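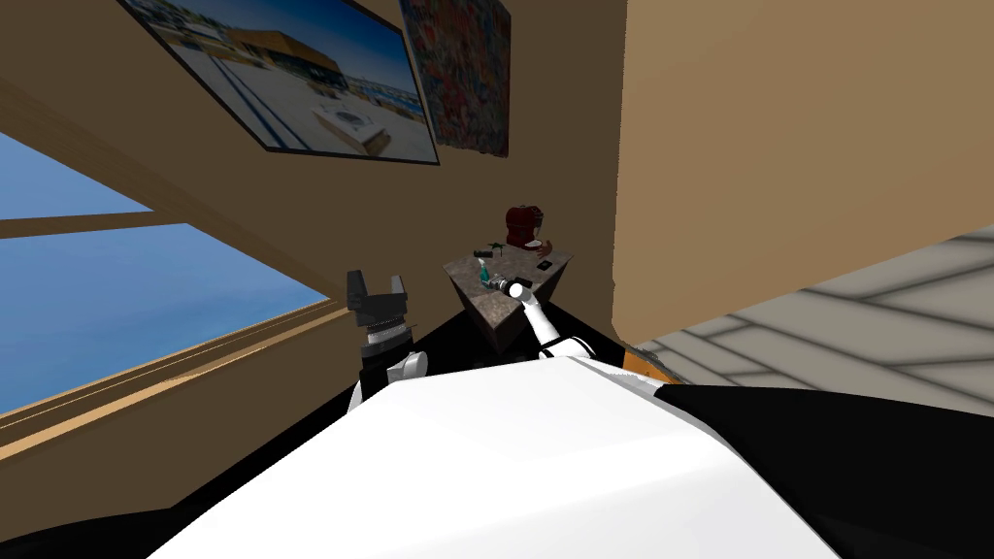
市販後の比較研究を読むとき、背景因子の調整前の差をどこまで気にするべきか、皆さんの意見を聞かせてください。片頭痛の予防薬で、最初の薬が効かなかった患者にIrkiaとBrusteoのどちらを使うかという後ろ向き研究を抄読会で担当することになりました。Trerkthorpeの多施設レジストリのデータです。傾向スコアでマッチングしたあとIrkia群のほうが月間頭痛日数の減少が大きい、という結論ですが、調整前の表を見ると年齢も罹病期間も前治療の数もかなり違います。画像の窓や壁や床の線がそろって斜めになっているように、出発点の水平がずれている状態で、あとから計算で水平に直したと言われても、どこまで信じてよいのか自分には判断できません。直し方が妥当かどうか、どの表のどの数字を見ればよいでしょうか。

投稿者:yakuzai_noto
2020年3月30日(月)
カテゴリ:論文の読み方・統計

返信 1
投稿者:tokei_minarai

レジストリ全体の人数と、マッチング前後の人数を書いてもらえますか。それがないと話が始まりません。あと、傾向スコアに入れた変数の一覧と、標準化差の表があるかどうか。

返信 2
投稿者:yakuzai_noto

失礼しました。

解析対象が2530人、うちIrkiaが677人、残りがBrusteoです。1対1マッチングで445組になっています。
入れた変数は年齢、性別、罹病期間、開始前の月間頭痛日数、前治療の数、急性期治療薬の使用日数、施設です。
標準化差は表2にあって、マッチング後は全部0.1未満です。マッチング前は前治療の数がいちばん大きく外れていました。
主要評価項目は開始後6か月時点の月間頭痛日数で、Beddoeという記録アプリの頭痛日誌から集計しています。

返信 3
投稿者:tokei_minarai

ありがとうございます。

まず、標準化差が0.1未満なら「入れた変数については」そろったと見てよいです。調整前に差が大きいこと自体は欠点になりません。差があるから調整するので。

気になるのは人数のほうです。Brusteo側はIrkia側の倍以上いるのに、Irkia側の三分の一ほどが相手を見つけられずに落ちています。対照がこれだけ余っているのに組めないのは、二つの群の分布があまり重なっていないということです。スコアの分布図は載っていますか。補足資料にあることが多いです。

返信 4
投稿者:gairai_3shin

臨床側から。
Irkiaは注射で通院間隔が長い、Brusteoは毎日飲む薬、という違いがこの論文にも書いてあるなら、最初から違う患者に出ていて当然だと思います。うちの外来でも、何剤も試したあとの人には新しいほう、一剤目でだめだった人にはまず内服、という順番になりがちです。

その順番で選んでいる医師の頭の中は変数に入っていません。服薬を忘れやすい、仕事を休めない、家族に同じ病気の人がいる、そういうことで決めています。だから私はマッチングしてあっても、この手の比較はあまり重く見ません。

返信 5
投稿者:nonparame

>>4
「あまり重く見ない」で終わらせるのは少し乱暴だと思います。

測っていない交絡があるのは観察研究なら全部そうで、それを理由に退けるなら市販後の論文は一本も読めません。問題は、測っていない要因がどのくらい強ければ結論がひっくり返るかです。感度分析が載っているなら、そこを読んでから重みを決めればよいでしょう。

それに今回の場合、難治の人ほどIrkiaに回っているなら、残った交絡はIrkiaに不利に働くはずです。それでもIrkiaが勝っているのなら、結論はむしろ控えめな側に出ている可能性があります。

返信 6
投稿者:gairai_3shin

>>5
難治の人がIrkiaに不利、とは言い切れません。何剤も試して通い続けている人は、治療に熱心で日誌もきちんとつける人です。頭痛日数の多い人は平均に戻る幅も大きい。どちらに偏るかは、私は紙の上では決められないと思います。

返信 7
投稿者:nonparame

開始前の頭痛日数は変数に入っているので、平均への回帰はマッチング後なら両群で似た程度に起きるはずです。そこは交絡としては弱いと思います。

熱心さのほうは、その通りです。

返信 8
投稿者:yakuzai_noto

補足資料を見ました。

スコアの分布図がありました。Irkiaは右寄り、Brusteoは左寄りで、右端のほうはBrusteoがほとんどいません。マッチングで落ちたIrkiaの人は、前治療の数が多い人に集中しているようです(落ちた人だけの表はなく、全体と445組の中央値を見比べた印象です)。

感度分析は、キャリパーを狭くしたものと、逆確率重み付けの二つでした。重み付けのほうは差が小さくなって、信頼区間がゼロをまたいでいます。本文には「同様の傾向であった」とだけ書いてあります。

返信 9
投稿者:tokei_minarai

>>8
そこは抄読会で取り上げたほうがいいです。

マッチングで右端の人が落ちたのなら、445組の結果は「どちらの薬もありえた中間くらいの患者」についての答えです。何剤も失敗した人にIrkiaが勝るかどうかは、この解析では答えていません。Irkiaを使った人全体の平均効果とも違います。論文の結論の文で対象がどう書いてあるか確認してください。「前治療に反応しなかった患者」と広く書いてあったら、書きすぎです。

重み付けで差が小さくなるのは、対象の集団が変わったためかもしれませんし、右端の少数のBrusteoの人に極端な重みがついて推定が不安定になっているだけかもしれません。重みの最大値、打ち切りの有無を見てください。書いていなければ「書いていない」と発表で言えばよいです。

返信 10
投稿者:hirune_crc

横からすみません。データ管理をしていた者です。

皆さんスコアの話をされていますが、日誌の集計方法のほうが気になります。Beddoeの記録が少ない患者はどう扱われていますか。頭痛日誌は、調子がよくなると書かなくなる人と、つらくて書けなくなる人の両方がいます。空欄を「頭痛なし」と数える設計だと、書かない人ほど改善したように見えます。

返信 11
投稿者:yakuzai_noto

>>10
方法の除外基準に「開始後の日誌記録が40日に満たない患者は除外」とありました。2530人はその除外をしたあとの人数です。除外された人数は群別には書いてありません。
空欄の扱いは、記録のあった日だけで割合を出して30日に換算する、と書いてありました。空欄をゼロとは数えていません。

返信 12
投稿者:hirune_crc

換算なら空欄ゼロよりはましです。

ただ、開始後の記録日数で除外しているのは別の問題になります。副作用ですぐやめた人は、アプリもそこでやめます。そういう人が開始後の条件で外れて、続いた人だけが残ります。早くやめる人の割合が二つの薬で違えば、その分だけ比較がずれます。内服と注射では、やめ方も違いそうです。注射は一回打てば次の受診までは「使っている」ことになるので。

返信 13
投稿者:nonparame

>>12
これは私も見落としていました。傾向スコアは開始時点の変数で作るものなので、開始後の条件で選んだことによる偏りには手が届きません。標準化差がいくらきれいでも関係ない種類の問題です。

先ほど「控えめな側に出ている可能性」と書きましたが、この除外があるなら方向は言えません。そこは取り消します。

返信 14
投稿者:gairai_3shin

だから重く見ないと書いたのですが。

返信 15
投稿者:nonparame

>>14
理由が違います。「医師の頭の中が測れないから」と「開始後の情報で患者を除外しているから」は別の話で、後者は設計を変えれば避けられます。全部まとめて信用しないのと、どこが弱いか分かったうえで割り引くのとでは、次の論文を読むときに差が出ます。

返信 16
投稿者:gairai_3shin

そこは認めます。ただ、診察室で使う立場としては割り引いた結果どうするかが要ります。私の答えは、この論文を読む前と同じ処方をする、です。Irkiaが劣るという証拠にもなっていないので、内服が続かない人には引き続き出します。

返信 17
投稿者:sanjo_pharm

病院薬剤師です。抄読会の資料という点だけ。

細かい統計の話を全部入れると時間が足りなくなります。うちでは観察研究のときは、もし同じ問いを無作為化試験でやるならどう組むか、を先に一枚作って、論文と並べます。組み入れの時点、割り付けの時点、追跡開始の時点がそろっているか。今回なら、組み入れの条件に開始後の日誌が入っている時点でそろっていない、と一目で分かります。

あと、有害事象の表が445組で出ているのか、除外前の全員で出ているのかも見ておいたほうがいいです。安全性まで除外後の集団だと、早期中止の副作用が丸ごと抜けます。

返信 18
投稿者:yakuzai_noto

>>17
有害事象の表は445組でした。中止理由の内訳も同じ集団です。

並べる方法はやってみます。ひとつ質問ですが、そろっていないと分かったとき、著者はどう解析すればよかったのでしょうか。批判だけだと「ではどうすれば」と必ず聞かれます。

返信 19
投稿者:tokei_minarai

>>18
いちばん素直なのは、開始した人を全員入れて、途中でやめた人は「記録が途絶えた」として扱い、途絶える確率で重みをつける方法です。途絶えやすさに関係する変数(開始直後の頭痛日数、副作用の記録など)が取れていることが前提になります。

もっと簡単には、評価項目を治療継続に変えて、開始日から数えた継続率を全員で出す。頭痛日数より粗いですが、日誌がなくても処方の記録で追えます。それを主解析の横に置くだけでも、読む側はずいぶん判断しやすくなります。

せめて除外した人数を群別に出すこと。これは解析以前の話で、流れ図に書けば済みます。

返信 20
投稿者:hirune_crc

群別の除外人数は、責任著者に問い合わせると案外教えてもらえます。返事が抄読会に間に合うかは分かりませんが。

返信 21
投稿者:nonparame

重みの打ち切りの件もついでに聞いてみてください。個人的にはそちらが知りたいです。

返信 22
投稿者:yakuzai_noto

責任著者にメールを出しました。聞いたのは、日誌40日の基準で除外された人数の群別の内訳と、重み付けでの重みの最大値および打ち切りの有無です。

発表では、対象が中間の患者に限られること、重み付けで信頼区間がゼロをまたいだこと、開始後の条件での除外、有害事象の集団、の順で話すつもりです。最初に聞いた調整前の差については、表2の標準化差を示して短く済ませます。

返事が来たらここに書きます。

返信 23
投稿者:sanjo_pharm

その順番なら、除外の話を先にしたほうが通りがいいと思います。患者の流れの上のほうで起きていることなので。

返信 24
投稿者:yakuzai_noto

>>23
入れ替えます。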